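The water heater museum at Tramonier opens at ten, and I was there at ten to, which tells you what kind of summer it has been. August 11, 2025, for anyone keeping a log. Admission is $2, payable in coins to a box with a slot, watched over by a dog.

I'd been sent by my brother-in-law, Haris Jadoon, a plumber and a man of firm recommendations. He had promised me an hour of my life I would remember. I stayed for three and a half, partly on account of the rain.
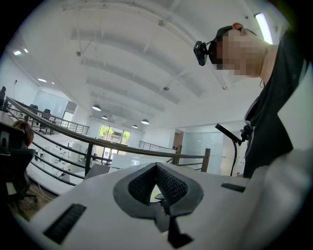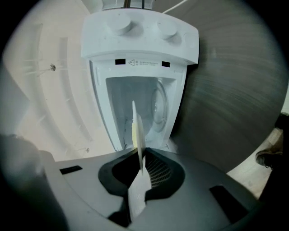

The open day runs once a year, when the Danton family's old works lets the public into the enameling hall. The rest of the time it makes bathtubs, or parts of bathtubs, or (depending on which guide you get) nothing much since the big order fell through. Our guide was Faustino Contreras, 67, who started in the packing room at sixteen and has opinions on cardboard that he was willing to share.

He led us in through the loading dock. The front door sticks. There were nine of us at that point and seven by the kiln, the other two having found the café.

The kiln is the star. It holds a whole batch of tubs and runs hotter than I was prepared to stand next to, even switched off, on principle. Faustino said the hall once turned out 1,000 tubs a month, and that you could tell a good one by hitting it with your knuckles. He hit one. It went *bong*. We all took a turn, and a retired dentist from two towns over took several.

After that came the archive, a long room of filing cabinets and sales brochures. The company tried to break into the export market under the name Kwak, a choice made by the founder's son over the objections of everyone who had heard it said out loud. The brochure shows a duck. They sold 1,707 units, mostly to one hotel chain, and the archive has kept the complaint letters in a binder of their own. I read as many as I was allowed to. My favorite was from a hotel manager who wanted to know why the overflow whistled, and whether it could be made to stop before the wedding season.

Lunch was soup. It was listed as vegetable and I have no evidence against that. The gift shop sells enamel mugs, enamel spoons, and a jigsaw puzzle of the kiln, which I bought for Haris and now have to watch him do.

Practical notes, if you're tempted:

- Parking is behind the works. The sign points the other way.
- Wear closed shoes. They do check.
- The film at one o'clock is long, and the second reel is mostly speeches.
- The bus back to Jokham leaves at twenty past the hour and does not wait for people looking at mugs.

There's talk of a second open day in September, with the glaze room included if the floor has been fixed. Faustino has already asked me whether I'm coming. I said I'd check my calendar, and he wrote me down for the morning tour.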